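**Call for Participants: Shared Robot Arm Build, Prillport Community Workshop**

Monday, July 1, 2019

The Prillport Community Workshop invites applications from members and non-members who wish to take part in the second phase of its shared robot arm build. The work is carried out evenings and weekends in the workshop's east bay, under the direction of Tatsuya Nakajima, and will continue through December. Places are limited to 20.

The first phase covered mounting, wiring and basic motion. The second concerns everyday household objects: how the arm should approach them, grasp them, move them and set them down again. Participants will join one of two groups. The bench group maintains the arm, the gripper and the cabling. The task group plans the trials, lays out the work surface and keeps the written log. 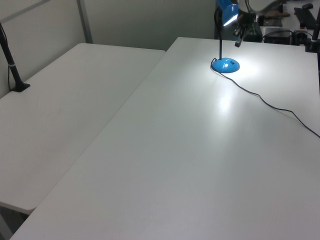

Applicants need no degree and no previous experience with robots. They should be able to follow a written procedure, use common hand tools and work patiently alongside others. Trials are kept simple on purpose, and a typical layout may consist of one object on the white table, such as the blue gooseneck lamp, with its cord left lying across the surface and the gripper held above. Cords are of particular interest to the task group this season, and anyone who has worked with cable routing, sewing, rigging or rope is encouraged to say so.

**What is expected**

- Attendance at one evening session a week and one weekend session a month
- Completion of the safety briefing before entering the east bay
- Entries in the shared log after each session, signed and legible
- Minimum age of 18; applicants aged 16 or 17 may apply with a parent or guardian who will also attend

**What is provided**

Tools, parts and safety glasses are supplied. Participants pay a materials fee of $30 for the full phase — this is waived on request, and no proof of income is required. The position is unpaid. Travel from Zemport can be shared, and those who need a ride should note this in their application.

Participants may use the arm for projects of their own once they have been signed off by the build lead. Designs and code produced during sessions are released to all members of the workshop.

**How to apply**

Please send a letter of no more than one page stating which group you prefer, which evenings you are free and what you hope to work on. Letters should be addressed to Sofia Tzavaras, Program Coordinator, and may be left at the front desk or mailed to Prillport Community Workshop, 87 Mevska Street, Prillport. Applications are read in the order received, and all applicants will receive a written reply.

Persons who require step-free access or other arrangements should contact the front desk before their first visit. The east bay is entered from the Hosoda Lane side, and the ramp is to the left of the loading door.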